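Home Handouts Schedule Supplies Contact

Sugar Work for Party Treats
Handout 3: Caramel and Toffee Without Tears
Instructor: Citlali Xolalpa

Hi everybody! You all asked for more on caramel after our last meeting, so I've typed up my notes from the board (my handwriting was awful, I know) and added the bits I forgot to say out loud. Bring this with you next time, because we're making the soft caramels and the pecan toffee back to back and I'll be talking fast.

What sugar does when you heat it

Plain white sugar melts, then it browns, then it burns, and the last two happen very close together. When we add water at the start, all we're doing is giving the sugar a gentle way to dissolve. The water boils off, the syrup gets thicker and hotter, and how hot you let it get decides what kind of candy you end up with.

Write these down inside your cupboard door like I did:

Soft ball, 235 to 240 F: fudge, fondant
Firm ball, 245 to 250 F: soft caramels
Hard crack, 300 to 310 F: toffee, lollipops, brittle

Test your thermometer in boiling water before every batch. At sea level it should say 212. Mine reads low by 5 degrees, so I just do the math and pull the pan early by that much on the dial. If you live up in the hills, water boils cooler, and your candy numbers come down by the same amount.
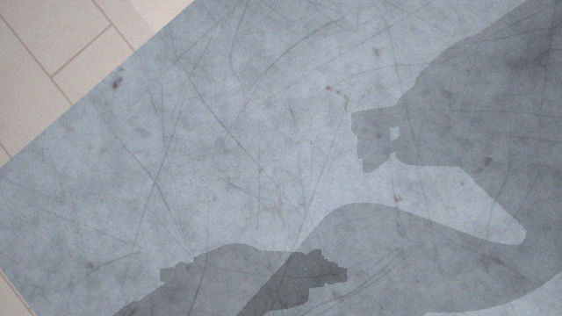 Soft caramels

My base recipe is the Nescombe one, from the church cookbook my aunt handed down. It makes a square pan, enough for a kid's party with a few left for the cook!

1. Line the pan with parchment and butter the parchment. Yes, both.
2. Warm the cream and butter together in a small pot and set it aside.
3. Cook the sugar, corn syrup and water over medium heat. Stir until the sugar dissolves, then put the spoon down and leave it alone.
4. When it turns the color of honey, take it off the heat and pour in the warm cream a little at a time. It will bubble up like crazy – use a bigger pot than you think you need.
5. Back on the heat, stirring now, until it reaches 246 F.
6. Stir in vanilla and salt, pour, and don't scrape the bottom of the pot into the pan.

Let it sit overnight if you can stand it. Zoriana Nazarenko asked me whether the fridge speeds things up, and it does, but the caramels sweat when they come back out and then the wrappers stick. 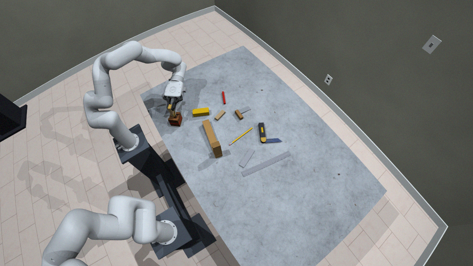

Toffee is the one that scares people, and I think it's mostly the butter separating that does it. Keep the heat at medium and steady, stir the whole time, and if you see a greasy layer, add a spoonful of hot water and keep stirring. Most of the time it comes back together. Use a long wooden handle for this job, like the yellowish-tan one the gripper has hold of in the picture, because a metal spoon will get too hot to hold well before you hit 300. Pour it out fast, scatter your chocolate on top, wait 5 minutes and spread.

Graininess

If your caramel feels sandy, a stray crystal got in. Brush down the sides of the pot with a wet pastry brush while the syrup boils, and don't skip the corn syrup. You can usually save a grainy batch by adding a splash of water and starting the boil over. It's slow, but it's cheaper than more cream.

For next time

Bring an apron, a square pan and a container with a tight lid. Cut one practice caramel at home and wrap it in wax paper, twisting both ends. We'll go over dipping and drizzling after the toffee sets.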